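Search articles, topics, authors
Work & Technology | Opinion
14 comments | 50 shares

The shelf job is more than lifting

I have filled shelves at Lilleck for 18 years. In January the firm put in ordering software from Indeo, which decides what goes out and in what order. Next they want machines to do the putting out as well.

I don't mind the ordering part. I used to spend the first hour of a shift with a clipboard, and I don't miss it. But the time saved went straight into a longer aisle list, and two people who left weren't replaced.

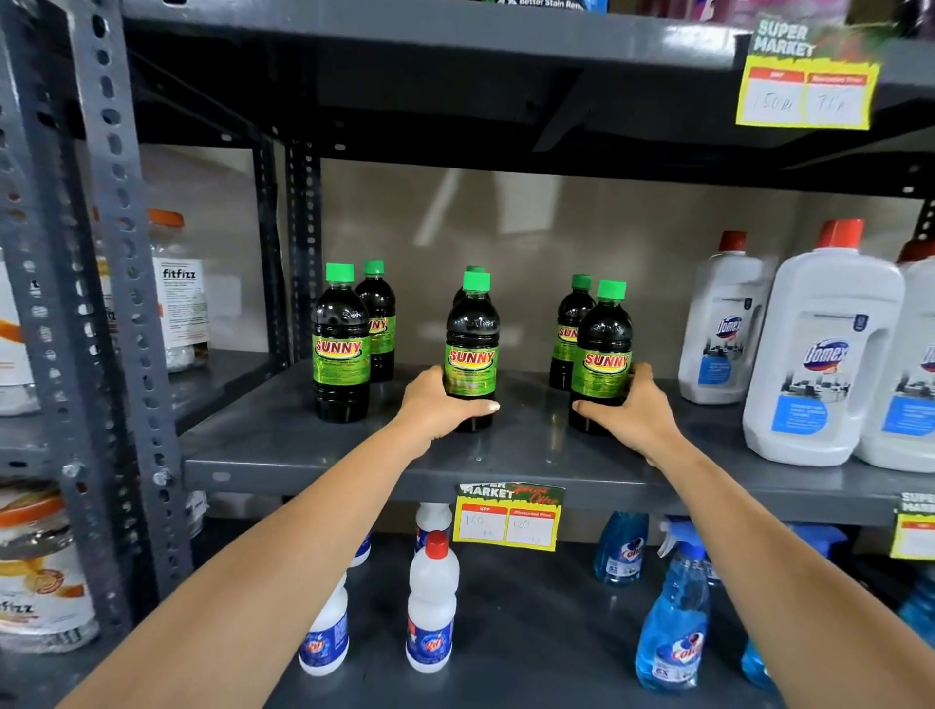
Managers talk about shelf work as if it were all lifting. A good part of it is noticing: a cap that has worked loose, a price card on the wrong product, a customer who can't reach. The list has no line for any of that — so on paper it takes no time.

If a machine takes the heavy cases, fine. My back would be glad of it. I'd want the hours kept, though, and a say in how the list is made, before anyone signs for the next system.

Filed under: Retail, Automation, Jobs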